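May 24, 2022

Reran the pose alignment overnight with the new time offset. The old pipeline assumed a fixed delay of 35 ms between the wrist cameras and the head camera. Ilham suspected the delay drifts over a session, and the logs agree with her. Fitting an offset per episode instead of per session brought the median position error between the marker cube track and the wrist track down from 7 mm to 5 mm. The tails improved more than the median. I had expected the reverse.

Total is now 2,903 episodes after filtering. Tirta wants the filter threshold written down before anyone trains on this set, so I put it in the config and in the readme. Episodes are dropped when either cube is lost for too long during a grasp. Short losses are interpolated.

Remaining problem is glossy surfaces. Kamonchanok went through the rejected episodes by hand this morning and sorted them by room. The Plarnby kitchen is fine. The showroom is worse - polished floor, polished stone, overhead light on both. Her guess is that reflections of a cube sometimes get picked up as a second cube with a flipped normal. A flipped pose should be easy to reject from the handedness of the marker corners. Xiuying says the detector already does this check. I read the code and it does, but only for the first detection of each ID. Opened an issue.

The sink tasks are the ones I care about for the Pilura comparison. Two hands, one holding a pink object near the counter edge, the other free and open by the basin.
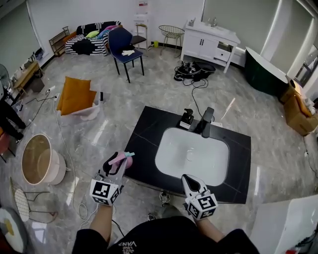
Policy inputs stay as they were: wrist views plus relative gripper pose, no head view. Ailbhe argued again for including the head view as a third input. My objection is the same as last time. The head moves with the operator, and at deployment there is no operator, so the model would learn to lean on a cue we cannot supply. We agreed to train one version with it anyway and compare on the same held-out rooms. She will set up the split.

To do:

- patch the corner check so it covers all detections per ID
- rerun rejected showroom episodes only
- ask Ilham whether the offset drift follows device temperature
- send Tirta the error plots, median and tails on separate axes

Ahmadpour cluster is down for maintenance the first week of June. Training has to start before then or wait.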